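Pindomgate library branch to lend tools and craft supplies

2019-07-06

The Pindomgate branch library will start lending household tools and craft supplies this month, under a plan the town council approved at its last meeting. Anyone with a current library card can borrow from the new collection, which opens with 39 items and will be kept on shelves next to the front desk.

The first set includes sewing kits, hand drills, paper trimmers, tape measures, a button maker and several pairs of fabric scissors. Larger items such as a carpet cleaner and a folding ladder are on order and should arrive before the fall.

Loans run for 2 weeks and can be renewed once if no one else is waiting. There is no fee to borrow, but items brought back late will be charged at the same daily rate as DVDs. Borrowers will sign a short form the first time they take something out, and anyone under 16 will need a parent or guardian to sign for them.

The library first asked residents about the idea in April, using a paper form at the desk and a page on its website. It received 2669 replies. Most people who answered said they would use a tool collection at least once a year, and sewing and paper craft items were the most requested group. Garden tools came second, but the branch has no dry storage for them and has left them out for now.

A similar collection has been running at the Isholm branch since last year. Staff there said the sewing machines are nearly always out and that the waiting list for them has reached several months at times. Pindomgate will not offer sewing machines at first — the library says it wants to see how the smaller items hold up before spending more.

The council set aside $2679 for the first year, to cover purchases, repairs and storage bins. Part of the collection was donated by Issahaku Hardware on Cesis Street, which has also agreed to sharpen blades and replace worn parts at cost.

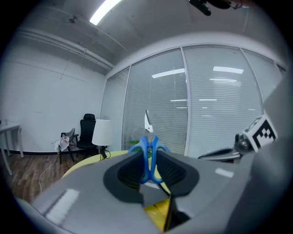 Every item will be checked when it comes back, and anything damaged will be held at the desk until it can be repaired or replaced. Borrowers will not be charged for normal wear. Lost items will be billed at the price of a replacement.

The full list will be added to the online catalog under "Tools and Crafts," and items can be reserved there or by phone. They must be picked up and returned at the Pindomgate desk during staffed hours. The outdoor book drop cannot be used for them, and they will not be sent between branches.

Residents who want to donate tools are asked to call the branch first. The library can take hand tools and unopened craft supplies in good condition but cannot accept gas-powered equipment, used blades or anything with a damaged cord. Donation forms are at the front desk.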